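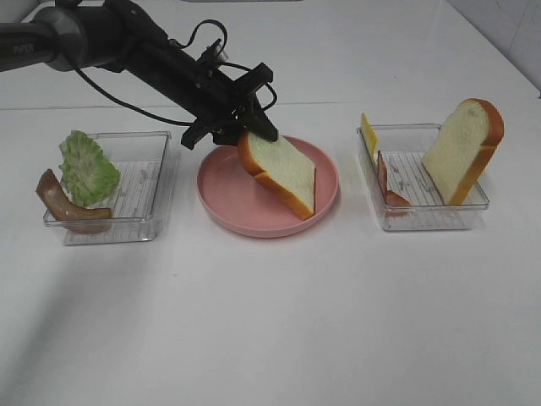
図3 サンドイッチの組み立て課題における食材の配置。中央にピンク色の丸皿、左の透明トレイにレタスと茶色い具材、右の透明トレイに食パンとチーズ。

4.2 食材配置と「作業のしやすさ」をめぐる再検討

食材をどこに置くかによって調理の手間が変わるという主張は、家政学でも厨房設計でも繰り返しなされてきた。Stimum方式と呼ばれる配置法はその代表で、皿を中央に据え、左右に食材の容器を振り分けることで手の移動が短くなり、組み立ての順序も自然に決まるとされる。本節では、この主張がどこまで支持できるのかを検討する。先に述べておくと、筆者らの見方はかなり否定的である。

図3の配置はStimum方式におおむね従っている。皿は二つのトレイの間にあり、葉物と茶色い具材が左、パンとチーズが右に分けられている。方式の解説書はこの分け方を「土台と具の分離」と呼ぶが、チーズが具であることは言うまでもなく、右のトレイにはすでに土台と具が同居している。解説書はこの点に触れていない。分類の原則が最初の適用例で崩れるのであれば、それを原則と呼ぶ根拠は弱い。

次に、容器内での食材の姿勢を取り上げる。Tefera調査の報告では、食材を立てて収めると縁がつかみやすくなり、取り出しの失敗が減るとされた。図3でも、右のトレイの食パンは壁に寄りかかるように立ち、上辺が縁よりかなり高く出ている。チーズも立っており、トレイの縁から細く覗く。レタスは奥側にもたれて半ば起きた状態である。一方、左の茶色い具材は湾曲してトレイの前側に渡り、端の一方が左の縁の外に垂れている。つまり、同じ卓上に「立てた食材」と「はみ出した食材」が混在する。Tefera調査は食材の姿勢を「立」と「伏」の二値で記録しており、このような状態をどちらに数えたのかが報告からは読み取れない。取り出しの失敗が減ったという結果も、立てたことの効果なのか、パンのように形の保たれる食材がたまたま「立」に多く含まれたことの効果なのか、区別がつかない。

筆者らはEstuvik調理実習室において、配置を変えた4条件で組み立て作業を行い、作業時間と置き直しの回数を記録した。参加者は27名で、いずれも家庭で日常的にサンドイッチを作る成人である。各参加者は条件ごとに6回の組み立てを行った。条件は、Stimum方式、左右を入れ替えたもの、両方のトレイを皿の片側に寄せたもの、および参加者が自由に配置したものである。作業時間について条件間に明確な差は認められず、条件の差よりも個人差のほうがはるかに大きかった。自由配置の条件では、皿を手前に引き寄せ、トレイを奥に二つ重ねるように置く参加者もいた。解説書の基準では悪い配置にあたるが、その参加者たちの作業が遅かったという記録はない。

置き直しの回数には、わずかながら傾向が見られた。ただし、それは配置とは別の要因によるものと考えられる。置き直しの大半は最初のパンを皿に載せる段階で生じていた。縁の立ち上がった皿では、パンを斜めに持って下の耳から先に下ろすと、耳が縁の内側に当たり、位置がずれることがある。図3のパンも傾いた姿勢で皿の上にあり、下側の耳が皿の内側に接するか、接する寸前の位置にある。この段階で問題になるのは皿の内径とパンの大きさの関係であって、トレイが左にあるか右にあるかはほとんど関与しない。先行研究の多くが皿の寸法を報告していないことは、この点で深刻な欠落である。

容器の素材についても過大な評価が目立つ。透明なトレイは中身の確認を助けるとされ、Ruluraの家庭向け手引きもこれを推奨している。しかし、上面の開いた容器を卓上に置き、立った人が見下ろす状況では、側面が透明かどうかにかかわらず中身は見える。透明性が意味を持つのは棚に積んだ場合や目線の高さに置いた場合であり、手引きの根拠とされた実験はまさに棚からの取り出しを扱っていた。底面の格子状の凹凸についても、食材の張り付きを防ぐという説明をしばしば目にするが、パンのように立てて置かれた食材では底との接触は一辺に限られる。効果があるとしても、その恩恵を受けるのは寝かせた食材であろう。

なお、Ruluraの手引きは3450世帯への質問紙を根拠に、左右振り分けの配置が「好まれる」とも述べている。好みの調査としては規模が大きい。だが質問紙には配置の図が一種類しか掲載されておらず、回答者は比較の対象を与えられていなかった。一つの図に好感を示したことと、その配置が作業を楽にすることの間には、かなりの距離がある。

本節の結果には限界もある。使用した食材は4種にとどまり、ソースや水気の多い野菜を含まない。滴りやすい食材が加われば、容器と皿の距離が卓上の汚れに影響する可能性は残る。また、参加者が一度に作るのは一皿であり、同じものを続けて大量に作る場面では、手の移動のわずかな差が積み重なることも考えられる。次節では皿の縁の高さを変えた場合の置き直しを扱い、配置の条件は自由配置に固定する。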